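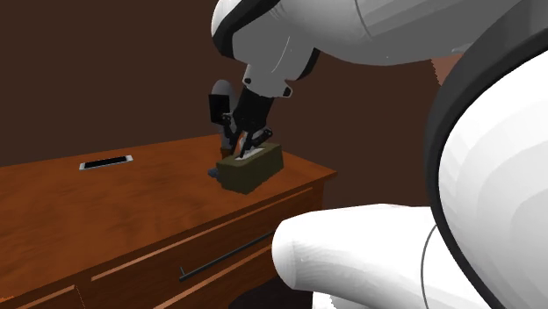
Ulla Desktop Scene Pack

Simulated manipulation scenes for one arm and a two-finger gripper
Version updated 6 Aug 2018

Ulla is a set of ready-made desk and tabletop scenes for testing grasping software before it goes onto a real arm. Each scene loads with the robot, the furniture and a group of household objects already placed. The tissue box on a wooden desk is one of the standard tasks. A smartphone lies flat toward the back of the same desk and can be used as a second target.

The pack was built at Harkamstead by a team led by Bohumila Bednárik. The first release came out in February with 200 scenes. The current one has 1,000.

What you get
1,000 scenes, grouped by furniture type
14 task templates, including pick, place, push and open drawer
Collision shapes and mass values for every object
A script for changing object positions, lighting and surface color
Scene files for the Deschamps simulator, versions 2 and up

Rendering
Surfaces are kept simple so that scenes run quickly on an ordinary office computer. Wood grain is soft, and curved parts of the arm show some faceting up close. Customers who train from camera images can add the Istberg texture set, sold separately, which replaces the desk, wall and object materials with sharper ones. It does not change the collision shapes, so existing test results still apply.

Known limits
Tissues are modeled as a rigid piece and do not bend or tear. Cables and cloth are not supported. Drawers open along a straight track only, and their friction is set per scene in the settings file.

Licensing
One license covers one site and any number of machines. Updates are free for the first year. Schools can ask for the teaching license, which includes all scenes but no phone support.

Order code: 2117-U
Delivery: download link by email after payment clears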